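Kulten to Follow One Household Through Seven Episodes

9/1/18

14 shares | 3 comments

Kulten will present its new drama, Lengyel, in November. The series consists of seven episodes, all set in the apartment of one family in the town of Sketbridge.

Arlo Rosenthal, who created the series, said the network first requested a longer season. "We had outlines for a hospital, a school and a courtroom," he said. "Each time we left the apartment, the story became weaker."

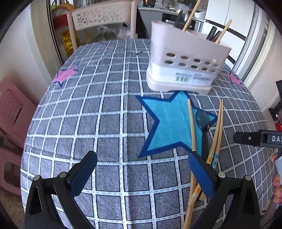 The scripts were completed in the spring, and filming took 76 days. Mr. Rosenthal directed the first and last episodes himself. He described the schedule as comfortable by the standards of his previous series, Skaturitz, which was canceled after one season.

"I was told Skaturitz was too quiet," he said. "I have not made Lengyel any louder. I asked for better time slots."

Episodes run 70 minutes without interruption. Asked whether viewers would accept that length on a weeknight, Mr. Rosenthal said he expected some would not. 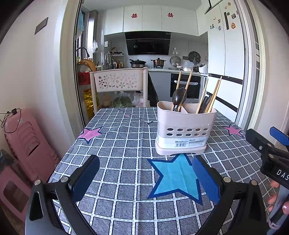 Table with star-patterned cloth and utensil holder.

A second season has not been ordered. Mr. Rosenthal said he has begun writing it.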